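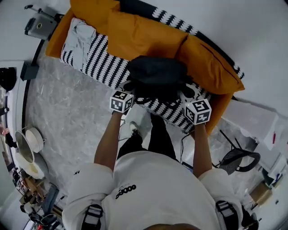
Proposed change to hold times at vet gates — comments open through June

Posted by: N_Zanetti (Moderator, Rules and Welfare board)

Members are invited to comment on the draft amendment to the Hotholm Regional Endurance Rules. Under the current text, a horse has 20 minutes to reach the pulse criterion after crossing the line into the vet gate. The draft reduces this to 12 minutes at every gate after the first loop. The final inspection is not affected. Please keep replies to the draft itself. Complaints about individual rides should go to the stewards in writing.

Noemi Zanetti

Reply from: cpace_endurance

I support the amendment. A horse that requires the full 20 minutes at the second gate has been ridden too fast for the conditions, and the rules should say so plainly. Riders will adjust their pace over the last part of each loop once the shorter limit is in force.

Corrado Pace

Reply from: B.Bonsu

I must respectfully disagree with Mr. Pace. The shorter limit favors teams with large crews and ample water at the gate. A rider with one helper may lose several minutes to a crowded trough through no fault of the horse. If the limit is reduced, the organizer should be required to provide more crewing space, and the draft is silent on that point.

I would also ask whether junior riders are covered. Section 3 mentions them, but the table does not.

Bernice Bonsu

Reply from: N_Zanetti (Moderator)

Junior riders are covered. The table will be corrected before the vote.

Reply from: vidalin_o

I have served as a gate steward at the Tamevik ride for several seasons. Crowding at the trough is a real concern, as Ms. Bonsu says, but it is a matter of site planning and can be handled in the organizer's guide. My own reservation is different. The draft does not state who starts the clock. At Tamevik the in-timer writes the arrival on the card; at other venues the rider's number is called and entered at a table some distance away. With a limit of 12 minutes that gap matters, and we should expect protests.

Oddur Vídalín

Reply from: cpace_endurance

The in-timer's entry on the card should govern. I would accept a sentence to that effect. I do not accept that crew size decides the matter — a fit horse brought in at a walk will come down with one bucket and a sponge.

Reply from: B.Bonsu

On a cool morning, perhaps. The Vaněk course finishes each loop on a climb, with no shade at the gate. I ask that the limit be left at 20 minutes for rides under 70 kilometers, where most of the entrants are new to the sport.

Reply from: cosimo.m

I second Ms. Bonsu's request regarding the shorter distances, and Mr. Vídalín's regarding the clock. I would vote for the draft with both changes and against it without them.

Cosimo Marras

Reply from: N_Zanetti (Moderator)

Both requests have been recorded as file 3312. A revised draft will be posted in this thread. Members who have not yet commented may continue to do so until the end of June.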